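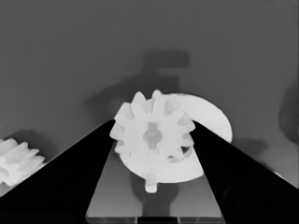
PLUMSTEAD, August 28, 2019

The fall dresses are in, and so are the adjectives. Three labels sent us their lookbooks this month, and between them they used the word "effortless" 13 times. I have tried on most of what's inside. Getting into the Mahlangu wrap gown took two people and a safety pin, so I'm going to set that word aside for the rest of this item.

Start with the claim everyone is making this season, that one dress will take you from the office to a wedding. Graresico says it about a long-sleeved midi in dark green crepe. It's a decent dress. The seams are straight, the lining goes all the way down, and the sleeves are long enough for people with arms. Would I wear it to work? Sure. Would I wear it to a wedding? Only if I didn't like the couple much. The suggested fix is to "add a statement earring," and I have been hearing about that earring for years without once seeing it turn a work dress into a party dress.

Mahlangu has gone the other way, with a floor-length wrap in rust satin that would be out of place at any job I've had. The color is lovely. I want to be fair about that, because I'm about to complain about the wrap. It closes with a single tie at the left hip, and the overlap is narrow enough that sitting down becomes a decision. The label calls this "a confident leg." A hidden snap would have fixed it for pennies. If you buy one, take it to a tailor before you wear it anywhere with chairs.

Then there's the fabric question. Linell is selling a pleated maxi as "silk-touch," and readers keep writing in to ask what that means. It means polyester. The tag inside says so in small type, below the washing symbols. I have nothing against polyester in a pleated skirt, where it does a better job than silk at holding the folds, and it goes through a cold wash without drama. What I mind is the price, which has crept up since the April version of the same dress. I put the two side by side and found a new button at the neck. Maybe the pleats are a little sharper – I looked hard and wouldn't swear to it.

Sizing is the usual mess. All three labels say they cut "true to size." I wore the same size in each and had room to spare in the Graresico, a good fit in the Linell, and a bodice on the Mahlangu that stopped short of where I needed it to go. The Linell size chart runs up to 20, which deserves some credit, though the shop here only had the dress up to 14 and the clerk didn't know when more were coming. Call before you make the trip.

A word about pockets. Graresico's midi has 2, and they are real ones, deep enough for a phone. The phone does pull the skirt down on one side, so you may end up carrying it anyway. The Linell has a seam where a pocket could be. I checked twice.

If I had to spend my own money, I'd wait. The green midi will almost surely be marked down before the holidays, and at 30 percent off I'd stop grumbling about the earring. The pleated maxi is worth having if you already know you like pleats and can live with the tag. As for the satin gown, borrow a friend's first and try sitting in it.

Next month we get to coats, where I'm told everything is going to be "oversized" again. Send me your sleeve complaints in the meantime. The address is at the bottom of the page, same as always.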